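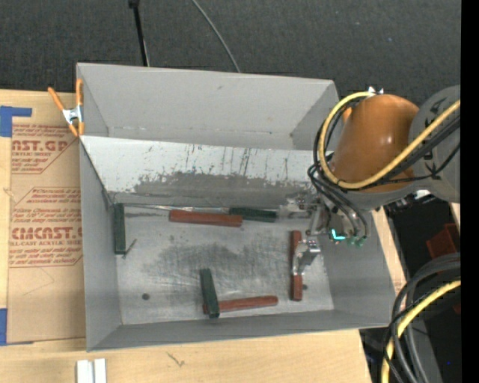
チェロ奏者コンラート・ソプチャク(Konrad Sobczak)、木曜夜にブリンデール・ホールで無伴奏公演

チェロ奏者のコンラート・ソプチャクが木曜日、ブリンデール・ホール小ホールで無伴奏リサイタルを行う。開演は19時、開場は18時15分。全席自由、前売4000円、当日4500円、学生2000円(要学生証)。未就学児の入場は不可。終演は20時55分の予定で、途中に休憩1回をはさむ。

主催はクルルカウ音楽事務所。同事務所が今季企画している室内楽シリーズの第6回にあたり、無伴奏の独奏者を単独で取り上げるのは同シリーズでは初めてとなる。前回までは弦楽四重奏、木管五重奏、ピアノ三重奏など、いずれも三名以上の編成であった。

プログラム前半は、J.S.バッハの無伴奏チェロ組曲第2番ニ短調BWV1008と、マックス・レーガーの無伴奏チェロ組曲第2番ニ短調作品131cの2。調性を同じくする2曲を続けて置く構成で、組曲間の拍手は控えるよう主催者が求めている。バッハの反復は、前奏曲を除く各舞曲で前半・後半とも実施する。装飾は2回目の反復に限り、サラバンドとメヌエットに加える。

後半はゾルターン・コダーイの無伴奏チェロ・ソナタ作品8。全3楽章を通し、第3弦と第4弦をそれぞれ半音下げる変則調弦(スコルダトゥーラ)を用いる。調弦の変更は休憩中に舞台袖で行い、後半開始の前に舞台上で最終確認をする。前半と後半で楽器を持ち替える奏者もいるが、今回は1挺で通す。弦の張力が変わった直後はピッチが下がりきらずに戻ることがあるため、休憩は通常の15分より長い20分を確保した。休憩中の舞台付近への立ち入りはできない。

弓は前半と後半で替える。バッハでは先端の軽いバロックモデル、レーガー以降はモダン弓を使う。このため前半の2曲の間に短い中断が入るが、奏者は退場しない。ピッチは全曲を通じてA=442Hzを基準とする。バッハのみ415Hzで演奏する案も検討されたが、同一の楽器で短時間に基準を動かすと後半の変則調弦に影響が出るとして見送られた。

ソプチャクは7歳でチェロを始め、音楽院で独奏と室内楽を専攻した。卒業後は歌劇場管弦楽団の首席奏者を6年務め、退団後は独奏と室内楽に活動の重点を移している。2年前に録音したコダーイのソナタはヨドニエ・レーベルから発売された。録音では第1楽章の冒頭和音を下から分散させず、四つの音をほぼ同時に鳴らす奏法をとっており、今回も同じ弓順で演奏するという。使用する版は初版譜を底本とし、第2楽章の左手ピツィカートの指示については奏者自身が運指を書き加えたものを用いる。

本人は主催者を通じ、曲順について次のように述べている。「バッハとレーガーは同じニ短調だが、低音の扱いがまったく違う。バッハは下の音を一度鳴らしたら、あとは聴き手の記憶に任せる。レーガーは和音として書き込む。続けて弾けば、説明がなくても差が出る。コダーイは開放弦の響きそのものが変わるので、間を空けて聴いてほしい」

会場の小ホールは定員85席。舞台の高さは床から30センチで、最前列と奏者との距離は2.5メートルに設定される。音響反射板は後方の3枚のみを立て、側面は使用しない。客席後方の吸音カーテンは前日のリハーサルで開閉を比較したうえで位置を決める。残響時間は満席時でおおむね1.2秒とされ、独奏チェロでは低音がやや短めに聞こえるホールである。エンドピンの受けには、舞台備え付けの平台を使う。譜面台は前半のレーガーのみに置き、ほかの2曲は暗譜とする。

空調は開演5分前に弱運転に切り替え、演奏中は停止する。室温は開場時点で22度、湿度は50パーセントを目標に調整する。客席の照明は演奏中も完全には落とさず、プログラム冊子が読める程度の明るさを残す。冊子には各曲の楽章一覧、使用版、調弦の図を掲載し、入場時に無料で配布する。アンコールの予定は発表されていない。

公演に先立ち、同日15時から同ホール練習室で公開講座を開く。課題はバッハの無伴奏組曲第1番から第3番までの任意の2楽章で、受講者は事前審査で選ばれた3名。1名あたりの持ち時間は35分とし、聴講は1000円、リサイタルの前売券を持つ人は無料となる。聴講者は楽譜の持ち込みができる。講座は英語で行い、日本語の逐次通訳が付く。受講の募集はすでに締め切っている。

録音は後日公開用として主催者が行い、会場内での録音、撮影は認めない。マイクは舞台上にステレオ1組、客席中央に補助用1組を設置する。補助マイクの設置に伴い、中央通路寄りの2席は販売しない。公開の時期と方法は未定。

前売券はホール窓口のほか、楽器店マズレク(本店弦楽器売場)で扱う。窓口の受付は10時から18時まで、マズレクは店舗の営業時間に準じる。電話予約分は公演前日までに引き取りが必要で、期限を過ぎた予約は取り消し扱いとなり、当日券に回される。当日券は17時30分からホール1階受付で販売し、支払いは現金のみ。前売で完売した場合、当日券の販売はない。払い戻しは公演中止の場合に限る。

開演後の入場は、バッハの組曲終了後とレーガー終了後の2回に限り案内する。後半の開始後は入場できない。コダーイの楽章間での入退場も不可とする。車椅子での来場は前日までにホールへ連絡のこと。駐車場は共用で台数が少なく、公共交通機関の利用が推奨されている。チェロなど大型楽器を持参する公開講座の受講者および聴講者は、1階の楽器庫を18時まで利用できる。リサイタルの客席内には楽器ケースを持ち込めない。

シリーズの次回は12月、オーボエとファゴット、ピアノの三重奏を予定する。出演者と曲目はクルルカウ音楽事務所が後日発表する。前売券の取り扱い窓口は今回と同じ。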